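April, bench notes, thermal compound pump-out

Continuing from the previous entry. The question is still whether the Florby paste holds its thickness over repeated heating and cooling, or whether it migrates out from under the lid the way the old compound did. The old compound is what we have in most of the rack at the Endanari site, and it is the reason the inlet fans there run faster than they should.

Setup unchanged except where stated. Heater block is the nickel-plated copper one, lapped again last week on the granite plate. Cold side is the Van Wijk water block on the small chiller loop. Clamp load is set by four springs over shoulder screws, bottomed out, so the load should repeat as long as the springs do. I measured free length on all four before starting. One was short by more than I like, so the whole set was swapped for new. The old set is in the drawer labeled SPRINGS – DO NOT USE. Please leave it there until I have compressed them on the scale.

Thermocouples: two in the heater block, two in the cold block, all in drilled holes filled with compound. The lower one in the heater block has been reading slightly high against its neighbor since the rig was moved. Swapped the channels at the logger and the offset stayed with the probe, so it is the probe. Replaced it. Offset gone. The runs taken between the move and today should be treated as suspect and I have marked them so in the log. I am not going to correct them after the fact.

Paste application

Three methods on the list: center dot, spread with a card, and stencil. The stencil is the one we would use for any real quantity of boards. The dot is what people do in the field. Spreading with a card is in the list because the Zistitz data sheet asks for it, and I want to be able to say that we followed the sheet.

Dot: easy, and repeatable if dispensed by weight. By eye it is not repeatable at all, at least by me. I did a few by eye and weighed them afterward and the spread was wide enough that I stopped.

Card: slow, and leaves ridges at the end of each stroke. The ridges seem to flatten under load but there were small voids visible through the glass dummy after clamping. The Florby is stiffer than the Zistitz at room temperature and drags. Warming the syringe in the incubator helped with the drag. I did not do that for the recorded runs because the field people will not do it.

Stencil: clean release from the foil if the foil is pulled straight up. Peeling from one corner takes a smear with it. Foil has to be wiped between prints with solvent and allowed to dry fully, otherwise the next print has thin edges.

Glass dummy checks were done before each batch. The dummy is only flat, so it says nothing about a lid with a crown to it. The lids on the pulled boards are convex by varying amounts. I should measure a few on the surface plate before anyone quotes the dummy results as if they were lids.

Cycling

Cycle is heat to setpoint, hold, cool, hold. Upper limit of the hold is 100 degrees C at the heater block, which is above anything the parts see in service. I picked it to get movement in a reasonable time. Whether it is a fair acceleration is an open point. If the paste base oil separates at that temperature and would never do so in service, then the test is measuring the wrong thing. I plan to run a second, lower setpoint on the same pastes and see if the ranking holds. If the ranking changes, the high setpoint is dropped.

Planned length is 2000 cycles per paste. At roughly 3 minutes per cycle that ties up the rig for long stretches, so the order matters. Running Zistitz first, Florby second, old compound last. The old compound is the one we know most about from the rack and can wait.

Logger stopped once overnight with a full disk. Cleared out the old vibration files, moved them to the share, restarted. The cycle counter in the controller kept going, so the count is good and only the temperatures are missing for that stretch. Gap is left blank in the sheet. Do not interpolate it.

Chiller needed topping up. There is a slow weep at the return fitting, hand-tight only, now done up with a wrench. Put a paper towel under it to see if it marks.

Moving to real boards

The block rig gives a number but not the whole story, and the next step is server boards with the real socket, bracket and lid. The pulled boards are in antistatic bags on the shelf over the sink, which is a poor place for them. I will move them when the cabinet is cleared. 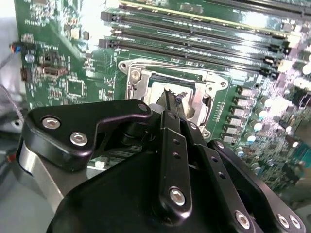 Green server board, CPU socket with metal retention bracket, lever arm along the right side.

Points to settle before the first real board is pasted:

Load. The retention hardware sets its own load and I have no figure for it that I trust. Pressure film under the lid is the obvious method. We have one sheet left, and it is past its date. Ordered more.

Tightening order. On the block rig all four springs come down together. On a board the cooler screws go down one after another, and a diagonal pattern in small steps is the only one that gave an even print on the film the last time we looked at this. Write the pattern on the fixture with a paint pen.

Board bow. A board supported only at its corners will flex under the cooler. The test stand needs a backing plate or the result will be about the stand. There is aluminum offcut that is thick enough. Needs holes and deburring, and an insulating sheet on top.

Cleaning. Isopropyl and lint-free wipes for the lid and cooler base. Keep solvent well away from the socket. Cover goes on the socket any time the processor is out, including for the length of a phone call.

First look at results

Zistitz, stencil print, first 60 cycles only: resistance dropped a little and then went flat. The drop is the bond line settling under load. I expected it and it means little. The early part of the curve should be left out of any comparison between pastes, since the stiffer paste will take longer to settle and will look worse for reasons that go away.

Opened a spare dot sample after a short soak to look at the edge. Slight ring of oil on the copper outside the paste. Photographed under the ring light and wiped for residue. Weight change was within the noise of the balance, so nothing to report on that.

To do

Compress the old springs on the scale.
Check the towel under the return fitting.
Lid crown on the surface plate, as many of the pulled parts as there is time for.
Drill backing plate.
Ask Van Wijk for the flatness figure on the water block. The drawing we have gives the outline only.
New label for the syringe drawer. The Florby and the Zistitz syringes are the same gray and the caps have been swapped at least once.

Rig left running, chiller on, hood light off.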